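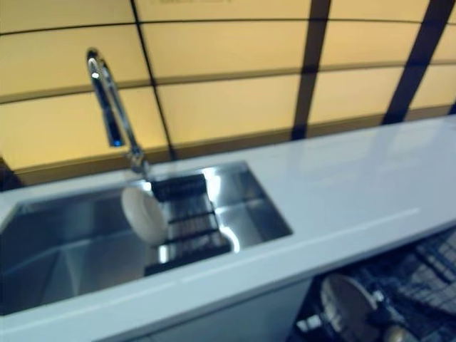
A bowl on the roll-up rack, dishwasher open alongside.

Roll-Up Racks, Deep Sinks and the Art of Not Wiping the Counter Twice

I held out against the roll-up drying rack for years. We had a perfectly good wire one that lived on the counter, collected a gray puddle underneath and took up the only spot where you could chop an onion. Then my sister-in-law Margit left hers behind after a visit in July and has been asking for it back ever since. She can keep asking.

A few things I've picked up, mostly by doing them wrong first.

Measure the sink front to back before you buy. You want the bars to rest on the rim or a ledge with some overlap at both ends. Mine is a hair too short for the old utility sink in the basement (house built in 1931, sink possibly older), and I have fished it off the bottom more than once, along with whatever was on it.

Lean bowls, don't park them. A bowl set flat and upside down traps steam and will still be wet at bedtime. Tip it so air gets inside. Wide, shallow bowls are happiest near one end of the rack, where they have less room to wander.

Keep it away from the swing of the faucet. A tall gooseneck is lovely until it rinses last night's soup onto this morning's clean dishes.

Load the dishwasher first, then deal with the hand-wash pile. I know, you want the big pot out of the way. But if the bottom rack is already pulled out when you start, half of what you were about to scrub will go in there, and you can be sitting down by nine.

Square-cornered sinks need an old toothbrush. They look wonderful in the showroom and they hold coffee grounds like a grudge. Once a week, baking soda, a little dish soap, scrub the corners, rinse. Dry the steel with a towel if water spots bother you. They bother my husband, so he dries it.

Wash the rack too. Soap film builds up on the underside of the bars, where you never look. Warm water and white vinegar, ten minutes, then a brush between the bars.

When you're done, roll it up and put it in the drawer. I've heard some people do this.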